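Inside Sirngate: Ovedus on selling simulated rooms to robot teams
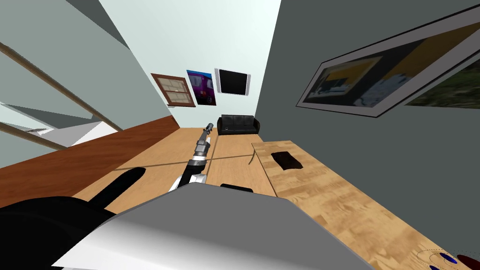

A Sirngate living room rendered from the robot's own viewpoint, with one arm extended toward the far wall. Render: Ovedus

Ovedus sells one product, a simulation package called Sirngate, and its lead engineer is careful about what it covers. "It is a library of furnished interiors, a physics layer and a set of robot models," the engineer told us. "The customer supplies the controller."

The current release contains 346 room layouts and was issued in October. Each layout has its own floor, walls, furniture and wall art, and most of the support requests concern the last item. Customers ask for plain walls. Ovedus declines to make them the default.

"A sofa against a pale wall is easy to segment," the engineer said. "Put three pictures over it and the error rate changes. We would like the customer to see that before they ship."

Camera attitude is handled in the same way. The viewpoint follows the robot body, and strong tilt is passed through without correction. A leveling filter exists as an option, and the company recommends leaving it off during training.

Clulanico, a maker of two-armed service robots, has used the package for 164 days. Its test manager described setup as slow. Importing the arm model took 3 attempts, the last of them after the joint limits were rewritten by hand. Once loaded, the model ran for 72 hours without a fault.

"The self-occlusion is what we pay for," the manager said. "Our own torso and fingers cover a good part of the view, and we had been training without them."

Contact with soft goods remains weak. Folded cloth behaves acceptably at rest and poorly when lifted by a corner. Ovedus confirmed the limitation and gave no date for a fix. An update to the Nasrallah solver, which handles contact, is in internal testing.

Licenses are sold per workstation and include one year of updates.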